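Pranasa 3 battery after the October update – anyone else??

trinhlam
ok so I've had the Pranasa 3 since spring and battery was fine. great even. took the October update and now I'm at 40 percent by lunch. same apps, same commute, nothing new installed. is it just me or did they break something

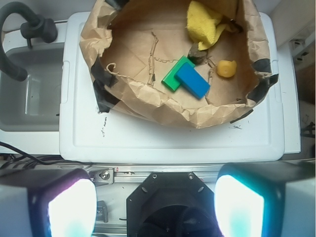 Jianhua Duan: same on mine, and the update isn't even the first thing I'd look at. Go to battery, then background, and see if Olluritz Sync is sitting at the top. It was for me. Build 226.

trinhlam
checked. Olluritz Sync is second, right under screen. never even opened that app

xuan_kim
Second is normal for the first couple days after an update. It reindexes everything – photos, messages, all of it. Give it till the weekend before you start turning stuff off.

trinhlam
its been nine days

xuan_kim
ok then no, not normal

chaltu.s
Mine went the other way. Better standby since the update, worse when the screen's on. Lose next to nothing overnight now, used to wake up to a big chunk gone. So I don't buy that the whole update is bad.

Jianhua Duan
What build though

chaltu.s
226, same as you

Jianhua Duan
Huh. Carrier phone or unlocked?

chaltu.s
Unlocked, bought straight from their store

Jianhua Duan
Mine's carrier. That could be it. The carrier ones ship with Sync turned on and you can't uninstall it, only disable. And it turned itself back on with the update, I'm 100 percent sure I had it disabled in the summer.

khai_au
Disabling Sync kills the find my phone thing, just so people know before they go do it. Learned that in a parking lot.

trinhlam
wait really? settings doesn't say that anywhere

khai_au
It says it on the second screen after you tap disable, tiny gray text. Very easy to miss.

xuan_kim
That's only if you signed in with an Olluritz account. If you used your regular email at setup, find my phone runs seperately. Just tested on mine, still shows up on the map with Sync off.

khai_au
Mine didn't. Regular email here too.

xuan_kim
Then you probably merged them at some point. There was a pop-up for it.

khai_au
I didn't merge anything. Maybe stop telling people it's safe when it wasn't for me

xuan_kim
I said what mine does. People can test it at home before they rely on it, takes a minute

mulovfan
Have any of you tried turning the refresh rate down. The update flips it back to max. Mine was on adaptive, went in last night, it was on max. Put it back and got a full day today, first time in weeks.

trinhlam
oh. mine's on max too. changing it now

Jianhua Duan
Mine's still on adaptive and it drains anyway, so that's not the whole story. Good catch though.

chaltu.s
Checked, mine was on max. That would explain the screen-on part. Will report back

mulovfan
Also always-on display. Check that too. They moved it, it's under lock screen now and not display, took me forever to find

khai_au
This is why I'm going Mulov for the next one. Three years with this company and every fall update is the same story. Something resets, something drains, patch shows up by the holidays.

mulovfan
As you can tell by my name I came from Mulov. Grass is not greener lol. Loved that phone and it cooked itself every summer. Updates came so late I gave up checking.

khai_au
Late is fine. Late and working beats early and broken

xuan_kim
Late means late security patches too. Not a trade I'd make.

khai_au
you're not the one carrying a charger around all day

Jianhua Duan
Anyway. Chatted with support this morning. They had me do safe mode, then clear the cache partition, then wanted a factory reset. Said no to the reset. Clearing the cache helped a little I think? Hard to say. Sync dropped from first to fourth in the list.

trinhlam
how do you clear the cache, I don't see it in settings

Jianhua Duan
Not in settings. Power off, hold volume up and power till you see the logo, let go. Use volume to move down to "wipe cache partition" – NOT the one under it, that one is the full reset. Power to select. Then reboot.

chaltu.s
Back up first. Those two options are right next to each other and the touch screen doesn't work in there

xuan_kim
Agree with that. And plug it in while you do it.

lazarević_m
Did the full reset two weeks ago for the same problem. Waste of an evening. Great for two days, then right back. Had to set up my bank app again and everything. Don't bother untill there's a patch.

Jianhua Duan
Good to know, that's what I figured. Did you restore from backup after or start clean?

lazarević_m
From backup

xuan_kim
Then you might have just put the problem back on. Clean setup is the only real test.

lazarević_m
Maybe. Not doing it a second time to find out

trinhlam
ok update. refresh rate on adaptive, always-on off, cache cleared. left Sync alone for now bc I want find my phone. 71 at lunch today. still not what it was but I can live with it

chaltu.s
Screen-on is better here too after the refresh change. Overnight still good.

khai_au
still say they should've tested it

Jianhua Duan
Support told me there's another build coming but wouldn't give a date. If anyone gets something newer than 226 post it here, and say if you're carrier or unlocked pls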